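4.3 Checking gripper reach before a run
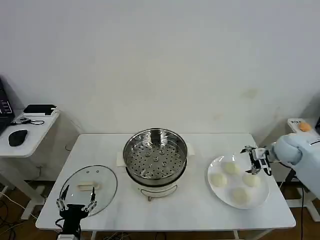 Reach is checked with both arms powered and the speed limit set to 3 percent. Set the table out as for the steamer task: cooker on a folded paper towel in the center, glass lid flat on the left, plate of buns on the right.

1. Jog the left gripper to the lid handle with the fingers open.
2. Jog the right gripper to a point just above the buns.
3. Save both poses.

Note: If either arm stops short, repeat section 4.2.

Caution: Keep the cooker switched off during this check.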